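Search Jurnwood Kids Go

Why Do We Use Racks?

A rack is a frame that holds things. Some racks hold plates, some hold shoes, and some hold hats or bikes. Most have bars or slots with gaps between them.

The gaps matter. When you wash a plate and lay it flat on the counter, water gets trapped underneath. On a rack, the water can drip down and air can reach both sides. That is how the plate dries without a towel.

Racks also save space. Two plates lying side by side take up a lot of room on a counter. Stand them on their edges and they fit in a narrow strip. A big kitchen, like the one at Verkport School, washes about 485 plates after lunch, so it needs a lot of racks.

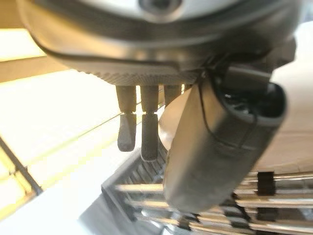

Round things need a little extra care. A ball or a plate can roll if you set it on its edge, so a good rack has something on each side to stop it. Look for the pale beige curve with the rounded edge. It covers part of the rack, so you can't see all the bars or slots from here. The same thing happens at home when one plate stands in front of another.

Try it yourself: ask a grown-up for a plastic plate. Rinse it and put it on a rack. Rinse another one and lay it flat. Check them both after lunch.

Written by Dragica Kolev

More to read
Why Is Soap Slippery?
How Does a Drain Work?
What Makes a Shelf Strong?

Contact us | Copyright Jurnwood Kids | Back to top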